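Can a robot put the groceries away yet?

11 October 2020

I've been wanting a machine to unpack my shopping since I was old enough to be told to do it myself. So when the talks from the Pradadcombe robotics meetup went online I sat down with a notebook and a very large coffee and watched all of them in one go. It was great! I came away more hopeful than I've been in years, and also with a much better idea of why my pantry is still my problem.

The chore that kept coming up was shelves. Vacuuming a floor is mostly flat. A shelf has a roof over it, walls on both sides and a bunch of stuff you'd rather not knock over, and the arm has to get in and back out again without bumping any of that. Most of the practice happens in simulation, where a dropped can costs you zero dollars and no toes.
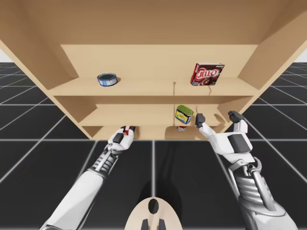 Two arms, one cabinet, and a can with a green top to deal with.

I love how ordinary the shopping is. There's chocolate Jell-O pudding on the upper shelf! A round tin sits over to the left of it, and each of those wants a different kind of grip. A box can be squeezed flat on two sides, but squeeze too hard and it buckles. A short wide tin may be too big around for the fingers, so you have to think about coming at it another way.

The Wallville group talked about a run of 496 simulated shelf tasks, and their arm finished 400 of them. I wrote that down and underlined it twice. Then I did the math for my own kitchen. I put away 39 things last week, and at that rate I'd be picking seven or eight of them up off the linoleum. Still, that's a robot doing most of a chore – I have lived with roommates who did less.

Speed is the other thing. Setton, the warehouse people, said they want an item placed in 20 seconds before they'll try one on a real aisle. I could wait a lot longer than that at home. Let it take all afternoon, I'll be on the couch.
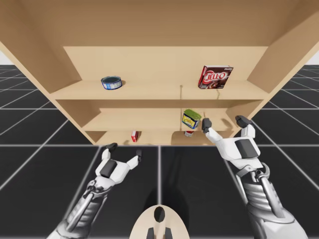 What I'd want it to do first

Canned goods, no question. They don't bruise and they mostly stay where you set them. Jääskeläinen, the outfit with the dishwasher demo, is starting with plates, and I get why, but plates scare me. Eggs can wait until December of some year far from now.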